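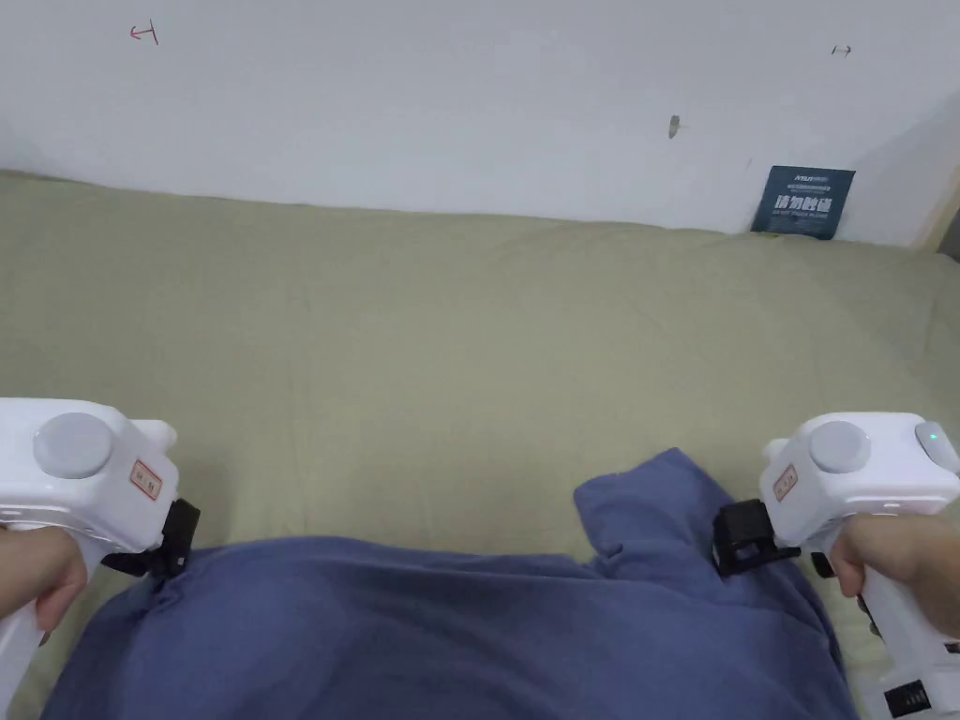
FOR IMMEDIATE RELEASE

Grimshaw Tenants' Group Questions "No-Wash" Fabric Claims for Sofa and Bed Covers

Group asks Wadia to publish its test results before the November sales push

GRIMSHAW – A local tenants' group is asking shoppers to think twice before paying extra for furniture covers sold as "no-wash," and is calling on the maker of one widely advertised line to release the tests behind its claims.

The Grimshaw Tenants' Group sent a letter this week to Wadia, which sells treated covers for sofas, daybeds and mattresses under the name Gimitz. The covers are promoted as "fresh for life" and "free of the laundry cycle." A full-size Gimitz cover sells for $189. The untreated cover from the same company, in the same colors and with the same care label apart from one line, costs less than half of that.

The group says it has read everything Wadia has made public on the subject and still cannot tell what the extra money pays for.

"We asked a plain question, which was how you know it stays clean," said Zuleica Siqueira, who runs the group's household costs project. "We got back a brochure. The brochure says it stays clean."

What the company says

Wadia's printed material states that Gimitz fabric is finished with a treatment that "resists the build-up of everyday life." It does not name the treatment. It does not say whether "build-up" means stains, odor, dust, skin oil, or all of them. A footnote on the back page says that results are "based on internal evaluation," and gives no further details.

The Gimitz box also carries a round seal with the words "Trustico Approved Home." The group looked into the seal. Trustico's own materials describe it as a membership mark, open to companies that pay a yearly fee and agree to a code of conduct. The code covers returns, delivery times and how customer complaints are handled. It says nothing about how a fabric performs.

The group is not accusing Trustico of hiding this, as the terms are there for anyone who goes looking. It does object to the seal being printed directly beside the words "stays fresh," where a shopper in a hurry would reasonably take the two together.

In its reply to the group's first inquiry, Wadia wrote that Gimitz customers "report high satisfaction." Asked how many customers had been surveyed, when, and what they were asked, the company said that this information was for internal use.

What the group did

Members of the group bought three Gimitz covers with their own money and used them in their homes for 12 weeks, next to ordinary covers from the same company. Two households had children and one had a dog. The covers were used as the box suggests, which is to say that they were not washed.

The group wants to be clear that this was no laboratory test. It was small, the people taking part knew which cover was which, and opinions on smell differ from one nose to the next. The group would not publish these results as proof of anything and asks reporters not to present them that way.

With that said, participants kept notes. Spilled water did bead up on the treated covers and was easy to wipe off in the early weeks. By the end, most could see little difference. Coffee left a mark on both kinds. Dog hair stuck to both kinds. One household wrote in week nine that the treated cover "smells like a cover," and decided to wash it. The Gimitz care sheet warns that washing may reduce the effect of the treatment, and that doing so ends the guarantee.

That last point is the one the group finds hardest to accept. A buyer who is unhappy with the cover and washes it has no claim. A buyer who is unhappy and does not wash it has to go on using it, or put it in a closet, while the complaint is looked at.

"I'd like somebody to walk me through how a person gets their money back," said Corey Waaka, a member of the group who took part in the home trial. "I read the guarantee four times. I used to read leases for a living, and I couldn't find the door."

Why it matters to renters

Many tenants in Grimshaw live in buildings with shared laundry rooms, or with none. A full-size cover does not fit in every machine, and those who take theirs to a laundromat pay for the large washer and the long dryer cycle. A product that promises an end to all that is going to appeal to people who have little to spare, and the group believes the advertising is aimed at them. One leaflet was handed out on a Sunday morning in front of a laundromat.

The group has no quarrel with treated fabrics in general. Some finishes do help liquids roll off for a time, and a household may well decide that is worth paying for. The trouble is the jump from "wipes up easily when new" to "never needs washing," and so far the group has seen nothing that gets a careful reader across it.

There is also the matter of what is in the treatment. People sleep on these covers. Wadia describes the finish as "gentle" and "family friendly," terms the group considers too loose to mean much. The letter asks for the name of the finish and for any skin contact testing that has been done. The group does not claim that the finish is harmful. It says that buyers have not been given enough to judge either way.

What the group is asking for

In its letter, the Grimshaw Tenants' Group asks Wadia to publish the full "internal evaluation" mentioned in its footnote, including how many covers were tested and for how long. It asks the company to name the treatment on the box, to move the Trustico seal away from any statement about performance, and to change the guarantee so that washing a cover does not cancel it.

The group has asked for an answer before the start of the November sales, when Wadia has said it will offer the Gimitz line in 2 new sizes. Any answer will be made available in full, including if it shows that the group is wrong.

"If they have the numbers, good, let's see them," Siqueira said. "I would buy one myself. I hate doing covers."

Advice for shoppers

Until more is known, the group suggests that shoppers compare the care labels on the treated and untreated versions of any cover before paying the difference. Keep the receipt and the box. Ask the store, in writing if possible, what happens if the cover needs to be washed in the first year. If a seal or badge appears on the packaging, look up what it covers.

For those who already own a treated cover, vacuuming and airing it out of direct sun will not affect any guarantee the group has seen. Small spots can be blotted with a damp cloth. Owners who would like to wash theirs should read the guarantee first and decide whether it is worth more to them than a clean cover.

Tenants who have bought a Gimitz cover, and are willing to share their experience, good or bad, are invited to write to the group. Names will not be passed to the company without permission. The group is especially interested in hearing from anyone who has made a claim under the guarantee and received a refund, as it has not yet been able to find such a person.

About the Grimshaw Tenants' Group

The Grimshaw Tenants' Group is an independent membership group for people who rent their homes in Grimshaw. Its household costs project looks at products and services marketed to renters. It takes no money from manufacturers, retailers or seal programs, and paid full price for every item mentioned in this release.

Copies of the letter to Wadia, the company's first reply and the participants' notes are available on request.

Press contact: Zuleica Siqueira, Household Costs Project, Grimshaw Tenants' Group

###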